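Skornside Forums > End Effectors > Two-finger vs. suction for mixed bin picking

tealwrench
23 Aug 2022

We've been running two tools against the same bin since July and I promised numbers, so here they are, for whatever numbers from one lab are worth. Tool A is the Kastis parallel gripper with the soft pads. Tool B is the Casus suction head, single cup. Same arm, same controller, same pile of household junk, 129 attempts per tool.

The Kastis won on anything with a handle. The Casus won on anything flat and sealed, and treated the hairbrush as a personal insult. Bristles up, it will happily press a cup into them until the cycle times out. Bristles down it's fine, so if your customers ship hairbrushes face down, buy suction.

Neither one likes the ball. Kastis squeezes it off center and it goes for a walk. Casus gets a seal on the smooth part and loses it on the seam.

pallet_jack_nick

What arm? And what are you doing about the cables? My experience is that the gripper vendor gives you a beautiful tool and then a hose the length of a fishing trip.

tealwrench

KUKA. Cables are bundled and strapped along the outside, with a loop left around the joint for slack. It's ugly and I've stopped apologizing for it. The loop does hang into the overhead camera's view of the bin, so we take the segmentation shot from a parked pose and only use the fixed camera for logging. The cup was lying on its side for this stretch of the runs, and upright is a separate column in the spreadsheet.
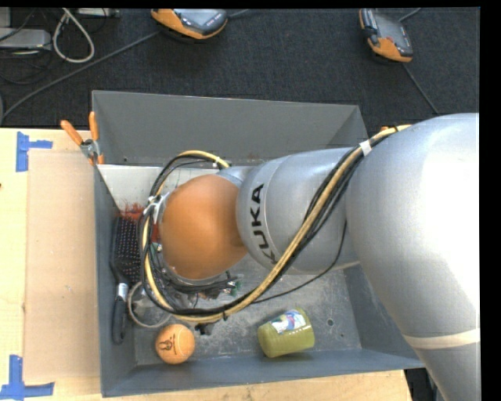 Gorazd Dervishi: Parking the arm for every shot is where your cycle time went. We did the same comparison with a wrist camera and the suction head came out ahead by a wide margin, mostly from not having to drive out of the way first. I'd want to see your results with the parking moves taken out before I told anyone to buy the Kastis.

tealwrench

Both tools park, so both tools pay. I'm comparing grippers here, and the camera argument gets its own thread every spring.

Gorazd Dervishi

They don't pay equally if one of them drops more. Every drop is another look, and every look is another trip to the parking spot. Your slow camera is punishing the tool that misses.

tealwrench

Okay, that one I'll take. I'll split out retries.

mossback

Did you try the Radulović controller on either? We swapped it in and grip force stopped wandering after warmup. Nearly 2 weeks of swearing to get the handshake right, and the manual is clearly a translation of another translation.

Hakim Subramaniam

Tried it, sent it back. The force control is good. The fault codes are a guessing game, and it throws the same one for "object lost" and "air supply low." With a suction tool those are kind of the two things you'd like to tell apart.

mossback

There's a register for that. Page near the back, in the section called "Other."

Hakim Subramaniam

Of course there is.

pallet_jack_nick

Going back to the first post, I don't buy "mixed bin" when every object has a favorite tool. Put both on a changer and let the planner choose. Costs more, sure, but so does a person standing there turning hairbrushes over.

tealwrench

We priced a changer. Then we priced the cable routing for a changer, and went to lunch.

Retry split goes up when I've cleaned the logs. If anyone has run the Casus with the bellows cup on fabric, I'd like to hear how badly it went.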